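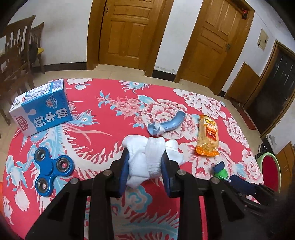 The shared room table at Ondthorpe, red cloth on, milk and socks and all.

Ondthorpe House Residents
Minutes of the October house meeting, shared room, 7:30 in the evening

Minutes taken by Daniyal Kazmi, first floor back

Present: both households from the ground floor, all of the first floor, three of the four from the top. Apologies from the attic room, who is on late shifts at the moment and sent down a very good lemon loaf, for which the meeting would like its thanks written down properly.

1. Last month's minutes

Agreed, with one correction. I had written that the back door was "fixed." It was looked at. I have changed the word, and the door itself comes up again under item 5.

2. The shared table

This took up most of the evening, so please forgive the length, but there were a lot of good points made and I wanted to get them all down while I still had the tea in front of me.

The general feeling was that the table has become the place where everything in the house comes to rest. You walk in with something in your hand, the table is right there, and down it goes. We have all done it (I certainly have, with my keys, more times than I would like to see in print). The ground floor front pointed out that a pair of socks, a milk carton and a bag of something to eat are three things that belong in three different rooms, and that with a cloth as busy as ours, all those big flowers and blue feathers, small things can sit there for days before anyone spots them. A blue fidget spinner on a busy flower is nearly invisible! There was a lot of nodding at this.

We then went through the kinds of things that collect there and tried to settle on a home for each. What we came to was as follows.

Milk and anything else to drink goes in the kitchen as soon as it comes into the house. Cartons should stand upright on the shelf by the window if unopened, and go in the fridge door once opened. Top floor asked whether cartons with Chinese labels could have their own spot, as two of us buy the same pure milk and keep picking up each other's. Agreed: left side of the shelf for top floor, right side for first floor, and write your room on it.

Snacks go in the Skikeo tin on the sideboard if they are for sharing. If they are for you, take them upstairs with you. Wafers and biscuits left on the table will be treated as shared after the evening meal, and I was asked to record that this was passed with some cheering.

Socks go in the laundry basket on the landing, rolled up in their pairs. First floor front made a kind plea for people to roll them together before they leave the dryer and not carry them about the house loose. She has a drawer of single socks going back to last winter and will bring it down next time for anyone who wants to look through it. 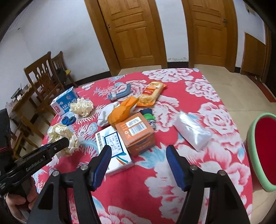 Paper was a longer conversation than I expected. Everybody agrees that scrunched-up paper should go in the recycling, and everybody also agrees that we throw it at one another quite a lot on wet afternoons. The feeling was that we should not stop having fun, and so paper balls may stay out while a game is going on, and whoever finishes the game does a walk round the table and under the chairs. Please flatten the sheets first if you can manage it, as the bin fills up so quickly otherwise. Anything that has only been written on one side can go in the Royer tray for shopping lists.

Small toys and spinners go in the bowl on the windowsill. The bowl is to be brought down from the top floor, washed, and put out by the end of the week.

That leaves the bent plastic piece, the grayish-blue one shaped like a handle. It was passed from hand to hand for a good ten minutes. Ground floor back thought it might have come off a bucket. I wondered about a toy of some sort. It doesn't fit the mop, the watering can or the small stepladder, all of which were fetched and tried. It will stay in the sideboard drawer until the next meeting, and if you know what it belongs to, please do say, however silly it seems.

3. The cloth

Everyone is fond of the red cloth and it stays. There was talk of a clear cover over the top, and a Bratari one was priced at 53 dollars. Two of us felt it would be a shame to hide the peonies under plastic, and one of us spilled coffee while making that very point. Decision put off. In the meantime it will be washed at the start of each month, cool, on its own, and hung over the banister to dry. Ground floor front has offered to do the first one.

4. Money

The house account stands at $1,749 after the gas bill. We agreed to set aside up to $50 for two baskets and some labels. First floor will choose them. Please, nothing in wicker, after what happened to the cat.

5. Back door

Still sticking. Fine in the morning, stiff by evening. Ground floor back will plane the bottom edge when he has borrowed the plane, and until then lift the handle a little as you pull.

6. Anything else

Tidying turns: we will try a short clear of the table every evening at 8, whoever happens to be in the room, five minutes and no longer. Put things in their places, shake the crumbs off the cloth outside, and push the chairs back in.

Top floor asked whether the heating could come on a bit earlier now. Yes, by half an hour.

The next meeting will be in the shared room again, same time, with the sock drawer. First floor back to bring cake.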